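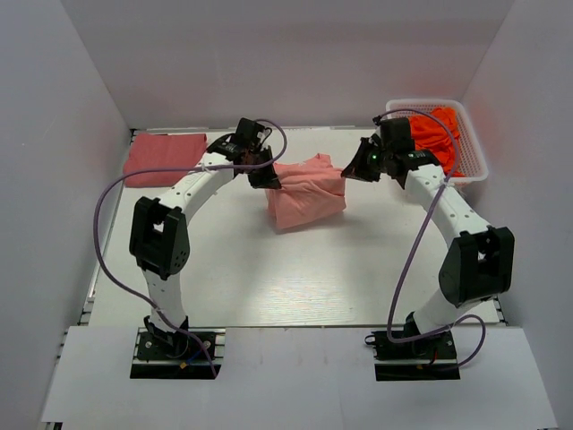 Page 1 of 2

How do I fold a T-shirt so it stays folded in a drawer?

Asked Jun 30, 2024 in Laundry and Clothes

I have a drawer of cotton T-shirts and every one of them ends up in a heap. I fold them in half lengthways, sleeves in, then in half again and put them in a pile. By the end of the week I've pulled one from the bottom and the whole lot has gone over. The pink ones are the worst as they are a thinner knit and seem to slide off each other.

The drawer is a Stako, the shallow sort, 50 cm wide inside. I have 21 shirts to get in it. I don't want to buy another chest of drawers and I've no wardrobe space left for hanging.

Two things I'd like to know:

Is there a fold that holds together when you pick it up?

How do you start when the shirt comes out of the basket in a ball? I spend more time finding the neck than I do folding.

I have tried one of those plastic folding boards (Rarnau) and it was fine for shirts but the finished size was too big for this drawer. Please don't suggest rolling unless you've done it in a shallow drawer, mine wouldn't shut.

Answer 1 (accepted)

Take the second question first. Don't start by smoothing the ball out, you only move the creases about. Look for the collar. It's ribbed and thicker than the rest, so you can usually find it by feel, and if there's a label sewn inside it that is the back of the neck. Once you have the label you know which way up the shirt is and where both shoulders are. 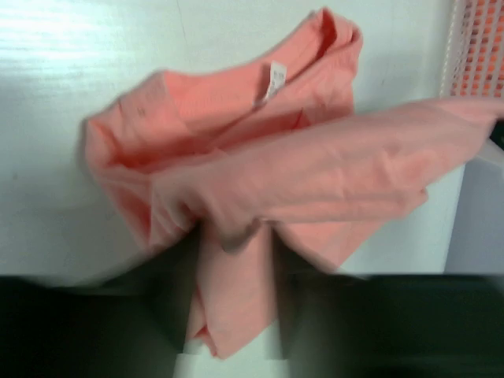

Pink T-shirt in a heap, with the inside of the collar and the white label showing.

With the shirt bunched up like that, go from the label out to one shoulder seam and hold it, then do the same on the other side. Lift the shirt by both shoulders, give it one shake and lay it face down with the neck away from you. If one side is twisted, pick up the hem on that side and drop it again. Picking it up by one corner of the body doesn't help much. You get a long twisted tail and the neck is still somewhere in the middle.

Then the fold:

Fold one side in to just past the edge of the collar. Lay the sleeve back on itself so it doesn't stick out past the fold.
Do the other side the same. You should have a long strip a bit wider than the neck.
Fold the hem up, stopping a few centimetres below the collar.
Fold in thirds from the bottom, or in quarters if the shirt is long.

Press it flat with your hand each time. You should have a small block that will stand on its edge. If it falls open, the strip was too wide or the last folds were too loose.

Put them in the drawer on edge, one behind the other, fold upwards. You can then take one without touching the rest. In a shallow drawer measure the inside height before you do all 21, and if the blocks stand too tall add one more fold at the end. My drawer is 12 cm deep and quarters fit with a little to spare.

Thin shirts do flop when the row is half empty. I use a bookend. A shoebox lid cut down works as well.

Answer 2

The fold above is what I do, but I would say let them dry properly first. Slightly damp cotton feels fine when you fold it and then smells after a couple of days in a shut drawer.

Also fold on a table and not on the bed. A hard smooth top makes a lot of difference. On a duvet the strip goes crooked and you end up doing it again.

I got the Kermani drawer dividers in September. They hold the rows up but they take up room themselves, and in a 50 cm drawer you might lose a row. Try without.

Answer 3

I just roll mine and they're fine. Nalline do a bigger drawer if yours is too shallow.

Comment on Answer 3: The question says no rolling and no new furniture.

Comment on Answer 1: Thanks, this worked. Quarters were too tall for mine so I did the extra fold. I got 18 in and the other three are in with the jumpers. Finding the label first is much quicker. One shirt has a printed neck with no label, so with that one I look for the lower side of the collar, which is the front.

700 views

Related questions

Best way to store jumpers without stretching them
How to get creases out of a cotton T-shirt without an iron
Should T-shirts be dried inside out?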